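Search this journal Go
Print E-mail Shares 94

4.2 Marginal notes in the Rotodley lectionary

The Rotodley copy was rebound in 1953, and the trimming removed the outer letters of many notes beside Daniel 7. Çetinkaya reads the surviving strokes as liturgical cues. We prefer to take them as cross-references to Revelation 13, as the same abbreviations occur in the Clerkum psalter — there in full. Of nearly 700 notes, 94 can be read without doubt. 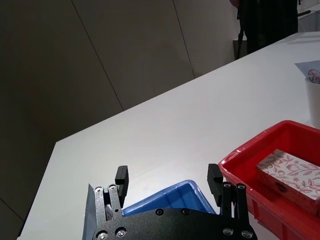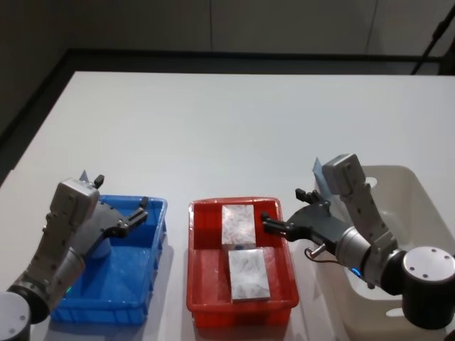 Figure 3. Upper: gripper with its finger pads apart. Lower: white tabletop with blue, red and white bins.

The Floda fragment has no notes at this point, but its chapter divisions agree with those at Rotodley. A shared source is therefore possible, though the hand is later. Section 4.3 treats the Ezekiel readings separately.

Comments (2)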